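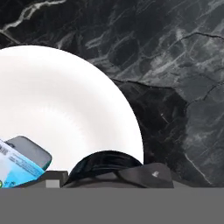
Fleden Mobile Board > Carriers and Activation > Porting

Thread: Ported my number to Cantero, now I get half my texts

quietmodem
Posted August 10, 2018

Moved my number from Plultau to Cantero last week. Calls work fine both ways. Data works. Texts from other Cantero people show up. Texts from anybody still on Plultau vanish into a hole, and so do the login codes from my bank, so I am currently locked out of my own money by a phone company.

Phone is an Ustum 2, bought outright, never locked. I have restarted it so many times the power button has gone shiny. Cantero chat says the port is "complete on our side." Plultau chat says I am no longer a customer and would I like to be one.

Anyone been through this?

drawer_of_chargers
Classic half port. Voice and text routing are updated separately, and the text part sometimes lags or fails without telling anyone. Your number still points to Plultau for messages. Plultau's own customers send you a text, their system thinks you're still at home, and it drops it on your old account.

Ask Cantero for the porting department and use the words "text routing update." Do not let front line chat reset your network settings again. They love doing that.

quietmodem
They have done it twice. I have retyped my wifi password twice. It is a long password.

Vega Collado
I'd check the phone before blaming the port. The Ustum 2 keeps the message center number from the old SIM if you don't wipe it. Mine did the same thing and I fixed it in the settings in a minute, with no phone calls to anyone.

drawer_of_chargers
The message center number is for sending. OP can send. OP can't receive from one carrier and from short codes. That isn't a handset setting.

Vega Collado
I know what it's for. I'm telling you what happened on my phone. I changed it and the missing texts came in.

drawer_of_chargers
And how long after your port was that?

Vega Collado
Four days.

drawer_of_chargers
So the routing caught up on day four and the settings menu took the credit.

Vega Collado
Or I fixed it. We'll never know, and I for one am sleeping fine.

tin_can_and_string
Could both of you look at the bit about the bank codes? Those come from short codes, and short codes go through a different middleman than person-to-person texts. Even after Cantero fixes the routing, the bank's text vendor may hold on to the old carrier for a while. When I ported, my pharmacy took nine days longer than my sister to find me. I was fine with the reverse order, to be fair.

OP, call the bank and ask them to remove your cell number completely and add it back. Not edit. Remove, save, add. It forces a fresh lookup at a lot of places.

quietmodem
To remove my number the bank wants to send a code to my number.

tin_can_and_string
Of course it does. Go to a branch with your ID.

Baltasar Herrero
I did porting tickets for a small reseller for six years, so here is the order I'd go in. Skip nothing, even the dull ones.

1. Text yourself from a Plultau phone, and write down the exact time and the sending number. Do it three times over an hour. Porting desks won't open a routing ticket without samples less than a day old.

2. Turn off any app that sends messages over data, on your phone and on the test phone. Half of the tickets I closed were two people whose phones had decided they were chatting over the internet. 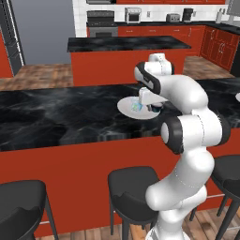

3. Dial 611 from the Cantero phone, say "port problem" to the robot voice until it gives up, and ask the person for a ticket number before you explain anything. Explain second. If the call drops you still have the ticket.

4. Give them the samples from step 1 and ask them to resend the text routing record. A good agent will know what you mean. A less good one will offer to reset your network settings.

5. Wait one full day, test again, then do the bank.

Also, don't cancel anything at Plultau by hand. A finished port closes that line by itself, and people who call to "make sure" have been known to get the number put in a very strange state.

quietmodem
Ah. About that last part.

Baltasar Herrero
Oh no.

quietmodem
I called Plultau the morning after the port to make sure it was canceled. The man was very helpful. He said he would "take care of everything."

drawer_of_chargers
There it is.

Baltasar Herrero
All right, it's fixable. Tell Cantero that the old carrier may have touched the line after the port, and ask them to have Plultau release the messaging record. It has to go from carrier to carrier, so you calling Plultau again won't do it. Please don't call Plultau again.

lurk_mcgee
Or get a new number and be free. I've had five.

tin_can_and_string
How does your dentist reach you?

lurk_mcgee
He doesn't.

quietmodem
Update. Steps 1 and 2 done with my neighbor's phone, three texts sent, none arrived, times written down on the back of a Cantero bill for $136, which deserves a thread of its own. Step 3 took 191 minutes, most of it a piano loop. The agent did know what a routing record was and sounded pleased to be asked. I have a ticket. She also said the cancel request was sitting on the number like a parked car.

Vega Collado
Did you try the message center number while you were on hold? You had the time.

quietmodem
I did, Vega. It was already right.

Vega Collado
Worth checking.

quietmodem
Second update. Woke up to the phone buzzing itself off the nightstand — 200 texts, most of them from my cousins' group chat arguing over a potato salad that has since been eaten. Plultau people are getting through. Still no bank codes, so I'm off to the branch with my ID and a second ID in case the first one needs a friend.

Baltasar Herrero
Good. Remove, save, add, like tin can said. Then have them send a test code while you're still standing at the desk.

drawer_of_chargers
And post back if it works, please. Every thread on this board ends with somebody walking off to the bank.

quietmodem
Code came through at the desk on the second try. The first one went to my landline, which read it to my dog.

Now, about that $136. Starting a new thread in Billing.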